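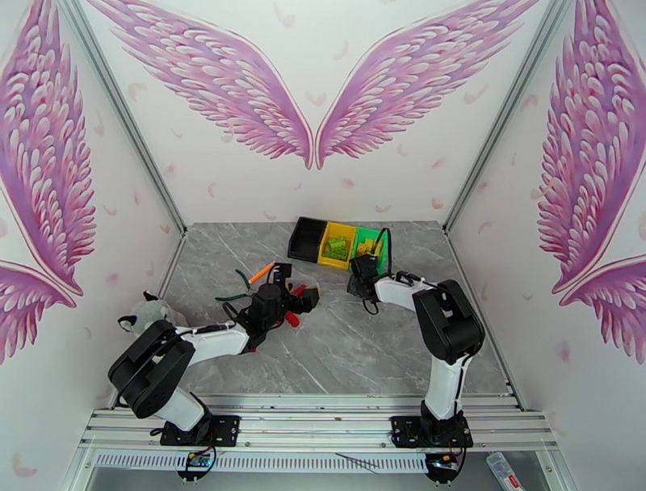 Promismont dual-arm bench cell, sorting setup, printed wall panels fitted.

Thread: Promismont bench cell, worth it over building your own?

kestrel_op
Unit is the two-arm version on the slotted aluminum front rail. Kit price was 2065 before shipping, wall panels extra. I have 137 hours on it, mostly pick and place into the three joined bins. Positives so far: the mounting plates bolt straight to the rail, and re-spacing the arms is a ten-minute job. Negatives: the base electronics are exposed from the front, and the supplied cable duct is too narrow once you add wrist wiring. Ask if you want specifics.

mu_static
What are the walls for? I'd have expected plain matte white. Feathers in pink and purple sound like a segmentation problem.

kestrel_op
Mekonnen sells the panels in several prints. I ordered wings on purpose. If a policy only works against a blank wall I want to know early. The marble floor sheet is from the same catalog.

drossbin
Disagree with that approach. Get a baseline on a plain background first, then add clutter. Otherwise you can't tell a grasp failure from a perception failure.

kestrel_op
I log the two separately. Over 341 trials, 142 failed, and the detector had the correct object in most of those. The problem is grip, mainly on tool handles. Building blocks are fine.

tallow77
Pliers with the handles spread are a bad test item for a parallel gripper anyway. The center of the bounding box often lands in the gap between the handles. Plush has its own problem — it compresses and the force reading never settles. I'd pull both until blocks are reliable.

mu_static
Or leave them in. Sorting only blocks is a solved task.

drossbin
It is not solved at that price. The Albridge arms I run at work still drop blocks at the bin lip.

pinion_sr
Question on cabling. In your picture there's a loop hanging under the right gripper near the floor, and another cable arching up over the green bin. Does either one snag?

kestrel_op
The low one has, twice, on the bin edge. I shortened it with a tie and lost wrist rotation, so it went back to stock length. Promismont support suggested a spiral sleeve. Not fitted yet.

pinion_sr
Pratumach makes a clip that holds the slack against the forearm. Check the width before ordering, my first set was too small.

tallow77
Back to the original question. Anyone price the same thing from parts?

drossbin
I did in August. Cheaper if you already own extrusion and a drill press. If you don't, buy the kit and skip the panels.

kestrel_op
Agree on the kit, not on the panels. Will post the failure log by object type once I've cleaned up the labels.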